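Notebook, bench 4, hand-held capture
April, entry started 9:40

Carrying on from the drift question. Aiguo's position is that the lid task (pick up, carry, place in fabric box) is limited by pose error at the wrist. Mine is that the pose is good enough and we are losing information at the fingers. We agreed to stop arguing and look at the demonstrations we already have before recording more.

Data on hand: 1160 demonstrations in the Sisstead set, all two-handed, all on the wood table. Of these, 236 were flagged by the Stiner filter. The filter looks at relative pose between the two grippers and the change in finger gap over time. It knows nothing about contact. I went through a share of the flagged ones by hand this morning, and the flag reasons fall into two heaps.

Heap A: marker plate hidden from the head view for more than 18 consecutive frames. Pose gets interpolated and the path looks too smooth. Mostly during the reach over the box, when the hand rolls outward and the plate turns away from the head camera.

Heap B: finger gap keeps closing after the object should be held. On a rigid disc the gap ought to go flat at contact. In these it creeps, sometimes for the whole carry. The filter reads creep as an incomplete grasp and flags it.

Heap B is the interesting one. I checked the fingers before touching anything else.
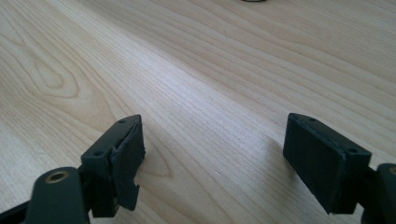

Wrist view, open, bare table. Left pad torn along lower edge, tip ragged. Right pad still square.

So the two pads in this tool are no longer the same shape. The missing piece on the left is on the lower edge, where a thin object picked off the table gets its first contact. My reading: the lid edge lands in the notch, the foam around it compresses unevenly, the lid tilts a little, and the operator squeezes harder to make up for it. That would give the creep. It does not prove it. The pad may also be softer all over from use, which would give the same curve with no notch at all.

Need to separate the two. Options considered:

1. Swap left and right pads on the same tool. If creep follows the torn pad, shape matters. If creep stays the same, probably softness or operator habit.
2. New foam on both sides, same operator, same lid.
3. Trim the intact pad to match the torn one. Rejected. Ruins a good pad and answers a question we don't have.

Going with 1 and then 2. 40 trials each, baseline 40 with the pads as they are. Screws at the plate only, leave the arm inserts alone so the finger geometry doesn't shift between conditions.

11:15. Note on the gap readout. Abella computes it from the wrist view by fitting the top edge of each plate, and the pads don't enter into it. Good for us: a torn pad cannot bias the measurement directly. It also means the number we log as "gap" is plate to plate, and the true opening at the object depends on foam thickness under load. We have been training on plate gap as if it were opening width. For the rigid robot fingers on Morton those two are equal. For foam they are not. This may explain part of the weak closing we saw in the last policy run, where the robot stopped at the logged gap and the lid slid. Marcelino raised this in the winter and I did not follow it up. Should have.

Correction to try offline, no new data needed: take the plate gap during steady carry, subtract the known lid thickness, call the remainder compressed foam, and fit one constant per pad pair. Crude. Ignores the notch. If it removes most of the offset on unflagged demos it is worth keeping.

13:30. Baseline trials. Protocol as before: left tool parked closed on the near left of the table, right tool does the pick and carry, box on the far half with the opening up. Lid held by its edge. Hold at the rim of the box before release, so that there is a flat stretch in the gap signal to fit against.

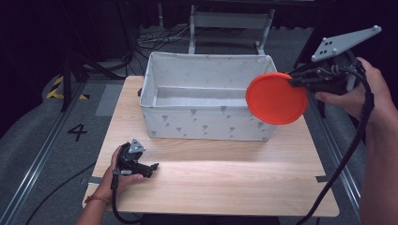 Readings and remarks

Head view is good during the hold. The right plate faces up toward the camera, and I would expect heap A to be mostly about hand roll and hardly at all about where the box is. Asked Marcelino to keep the roll small on the reach and otherwise not change how he works.

Creep is present in the baseline. Size varies from trial to trial more than I would like. Fit not run yet, only looked at the traces.

The offline correction on the old unflagged demos: constant comes out stable within one recording session and shifts between sessions. Consistent with foam aging. Also consistent with someone having replaced pads without writing it down. Checked this notebook, no pad changes recorded. Aiguo is checking the other one.

Open items
- Swap condition, then new foam. Log pad changes here with the trial number.
- Ask Aiguo whether Stiner can tag heap A and heap B separately. One flag for both is no use.
- Do not delete the 236. If the correction holds, most of heap B is usable.
- Rerun Morton with corrected gap only after the swap data is in.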